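Open Day at the Surgical Training Center in Vistau
Posted Apr 20, 2011

My cousin works as a nurse in Vistau and she sent me the announcement already in December, so I had a lot of time to decide. I am not a medical person. I repair and alter clothes, and I have a small shop in Haltthorpe. But the announcement said that visitors would learn about stitches, and stitches are my work since I was seventeen years old, so I bought the train ticket.

The center is in the old Catterall building, behind the bus station. The entrance is not easy to find. There is a paper arrow on the door of the pharmacy, and it points to a yard where you must turn left again. At the desk they gave us a name card and blue covers for the shoes. They divided us into groups of eight. My group had mostly students and one retired couple from Dratamport, who had visited the year before and knew where the coffee was.

The first part was a talk in the lecture room. It was too long for me and the slides had very small letters. I understood that the center was opened in the old offices on the second floor, and that it now has 96 places for courses each year. The chairs are good.

After the talk we went to the practice rooms, and for this I would travel again. Our guide was Liliana Zanetti, who teaches the suturing course. She speaks quietly and she waits until everybody can see. She started with the thread. I expected something like my own silk thread, but there are many kinds, some that the body takes away by itself and some that must be removed later. The needle is already fixed to the end of the thread, so there is no eye and nothing to pull through double. I was a little jealous of this. The needle is curved and you do not hold it with the fingers, you hold it with an instrument, and you turn the wrist so that the needle follows its own curve.
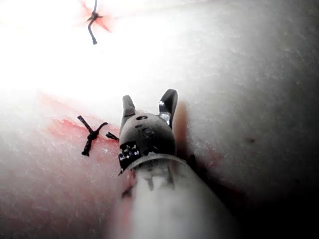 Then she explained the knots. In my shop I make a knot at the end of the seam and I hide it. In surgery many stitches are separate, each one with its own knot, and if one opens the others still hold. The first throw must lie flat. If it is crossed in the wrong direction the knot can slip, and she showed us this with a thick red rope on the table, where also the people at the back could follow. She told us also not to pull too strong. The two sides must touch, but the stitch should not squeeze them. I say the same to my customers who want the waist too tight, but they do not listen.

I asked her why the thread was black. She answered that dark thread is easier to find again on a light surface, and that the tail must be long enough to take hold of but short enough that it does not disturb the next stitch. For me it was the same as basting, where I always choose a color which I can see.

In the last room we could try by ourselves on a practice pad with a cut in it. I had four stitches done when the time was over. The first was ugly, the second was in the wrong distance from the edge, and the last two were acceptable. A student next to me made hers faster and also nicer. The instruments are heavier in the hand than my scissors and after some minutes my thumb was hurting.

Some practical information, if you want to go next year. The visit is free but you must write your name on the list before. Bring a pullover, the practice rooms are cold. The elevator was out of order and the stairs are steep. In the corridor there is a box for donations for the practice material, and a poster said that they use 3000 pads in a year. For lunch there is only a machine with sandwiches, but the bakery next to the bus station is open until six and it has a very good plum cake.

I took the late train back to Haltthorpe. Liliana Zanetti gave me a piece of the suture thread with the needle on it, in a closed packet, and it is now in the drawer with my buttons.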